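**Subject: Re: [table-linens] Setting the color with vinegar (was: Fading on the folds)**

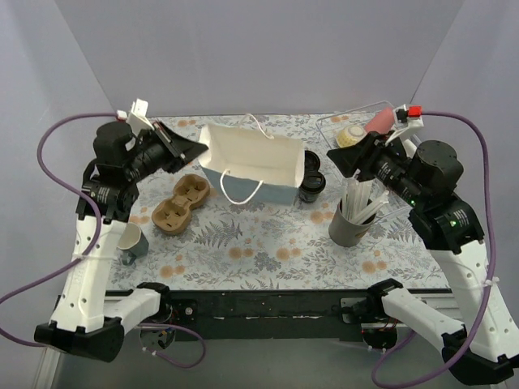 Vol. 3, No. 40

10 July 2018

Grigoris Alexiou wrote:

> Hello all,
>
> I've been meaning to write this up since the discussion in May about fading. My aunt ran the linen counter at Ebrahimi in Skulasstead for most of her working life and she told every customer the same thing: before you use a printed cloth, soak it overnight in cold water with a cup of white vinegar and a handful of salt. The vinegar locks the dye and the salt "closes" the thread. I've done it with every cloth I own and I have never had one bleed.
>
> I bought two of the Kolonow cloths this spring, the ones with the green border, and soaked one and forgot the other. The soaked one still looks new. The other has gone dull along the folds. Same cloth, same washer, same Vorard powder. I think that settles it.
>
> I'd also say that a dryer is fine on low for anything printed, and that you can tell a well-set cloth because the water from the soak comes out clear.
>
> Would anyone be against putting this in the care notes as the recommended method?
>
> Grigoris

I would be against it, yes, and I'll try to say why without being rude about anybody's aunt. Mine swore by bluing for everything, including a rash.

Take the two cloths first. I don't doubt you saw what you saw. But one cloth got the soak and one didn't, and that's one of each. Did they spend the same number of days on the table? Were they stored in the same drawer? Fading along the folds is usually light or rubbing, or both. A folded cloth on an open shelf gets sun on the outside edge of the fold and no place else, and you end up with a pale line that has nothing to do with what it was soaked in. If the forgotten one was also the one left out on the sideboard while you were pleased with the other, there's your difference. I can't know that from here, but neither can the vinegar.

Then the clear water. This is the part that bothers me most, because it can't fail. If the water comes out clear, the soak set the dye. If the water comes out colored, the soak is pulling out the "extra" dye so the rest will hold. I have seen both of these written on this very list, in one case by the same person. A test that says yes both ways is no use to anyone. If the water is clear, the simplest reading is that the cloth wasn't going to bleed in cold water. It may still bleed in hot water. You haven't asked it that yet.

On the vinegar itself. There is a real thing behind the story, which I suppose is why it won't die. Acid is used with certain dyes on wool and silk, in the dye pot, with heat. Somebody's grandmother dyed wool that way and it worked. Then the advice wandered over to cotton, lost the heat, lost the dye pot, and became a cup of vinegar in a cold sink. Most cotton dyes don't care about it. Some of the dyes used on cotton need the opposite, an alkali such as washing soda, and they need it at the time of dyeing. By the time a cloth is hemmed and folded in a shop, that part is over, well or badly.

Salt is the same kind of story. Dyers put it in the bath to push dye toward the fiber. There's no dye in your sink for it to push, or there had better not be. As for closing the thread, I'd like to be told what was open.

A lot of what we discuss here isn't dyed in that sense at all. Plenty of printed tablecloths are done with pigment, meaning color that sits on the surface and is held there by a binder. Think of the common sort of pattern with ferns and sprigs and little peach-orange flowers over a pale ground. I wouldn't tell you from looking at one whether it's pigment or dye, and I distrust people who say they can. If it is pigment, the thing you worry about is wear. The binder gets rubbed, or cooked, and the print goes chalky at the table edge and wherever the chairs catch it. Vinegar does nothing for that. A gentle cycle and turning the cloth face in will do more, and I say that with only moderate confidence, having done it for years without a control cloth of my own.

Now what I did do. I had a red napkin set, cotton, bought from a bin, no maker's label, that bled like a cut finger. I took four of them. Two went in the vinegar and salt overnight, just as described in the quoted message. Two went in plain cold water in another bowl overnight. In the morning both bowls were pink. I rinsed all four and ironed each one, damp, against a scrap of white sheeting. All four marked the sheeting. I couldn't pick out which marks belonged to the vinegar pair, and my sister, who hadn't been told which was which, guessed and got it wrong. I know, it's four napkins and one sister. It's still two more napkins than anyone has brought to the other side.

For completeness: the same napkins stopped marking the scrap after several hot washes on their own. They're a paler red now. So that "worked," if you like pink.

A few other points, since they came up:

**The dryer.** "Fine on low" depends on whose low. Mine has a low that would bake a potato. I have no quarrel with drying cotton in a machine if you've accepted that it may shrink, but I'd keep it out of the care notes as blanket advice. Line drying in full sun isn't the safe choice people make it out to be either. Shade, or indoors over a rail.

**The Vorard powder.** Grigoris, check the box. If it's the one for whites, it may have bleach or a brightener in it, and a brightener on a soft pale ground can shift the look of the whole cloth with no dye lost at all. I've used the plain one and have nothing to say for or against it. I'm always a little suspicious when someone names the brand of powder as though it were the fixed point in the experiment and doesn't give the temperature.

**The color-catching sheets.** Asked about off-list. They do pick up loose dye, you can see that on the sheet. Whether they pick up enough to save the cloth next to it is another matter, and a gray sheet at the end of the wash proves only that a gray sheet is what you've got. I use them when I have them. I wouldn't put a white damask in with a new navy one on the strength of it.

**Dye fixatives.** There are products sold to dyers that do help hold some loose dyes on cotton. They are not vinegar, they aren't in the pantry, and a few of them are said to make the color less steady in light. If someone here has used one on a bought tablecloth and kept an untreated piece to compare, I would read that with real interest. Please don't send me the label copy. I've read the label copy.

So, the care notes. Message 3399 in the archive has the current text, and the only line about bleeding in it is "wash dark colors separately the first few times." It's dull and it's right. I'd be willing to add this:

- Test a hidden corner before the first wash. Wet it with warm water, press it with a hot iron against white cotton, look at the white cotton.
- If it marks, wash it alone, and keep washing it alone until it doesn't mark.
- Don't leave a wet patterned cloth folded on itself in the basket. More damage gets done there than in the machine, in my experience, and the dark parts of the print will go straight onto the light parts.
- Store away from daylight, and change where you fold it from time to time.

I left out the reasons because people skip them. If there's a fight about the third one I'm happy to have it. I lost a good cloth that way and may be biased.

What I don't want is the word "recommended" next to the soak. There are 600 of us on this list, and the notes get copied onto other sites with our name on them. Somebody will soak a cloth overnight, trust it, throw it in hot with the good napkins, and write to us. If people want to go on using vinegar because they always have, it won't hurt the cotton at that strength so long as it's rinsed out. I'd only ask them to keep it away from chlorine bleach. Those two together give off a gas you don't want in a laundry room, and the notes as they stand say nothing about it. That line I would put in bold.

Grigoris, if you still have the receipt for the two Kolonow cloths, would you see whether they were bought on the same day? Prints from different runs can behave differently even with the same pattern number. And if you're willing to buy a third one, cut it in half. Soak one half, leave the other, stitch a colored thread in the corner of the soaked piece so you can't mix them up, and wash both together for the rest of the summer. Hand them to someone who doesn't know about the thread's meaning and ask which looks better. If it's the soaked half, clearly, I'll write the paragraph for the notes myself and put your aunt's name on it.

Two people asked whether the old linen counter at Ebrahimi kept its care leaflets. I wrote to the shop in Skulasstead and haven't heard back. If anyone has one in a drawer, I'd like to see the exact wording, mostly to find out if the overnight part was printed or got added at home.

M.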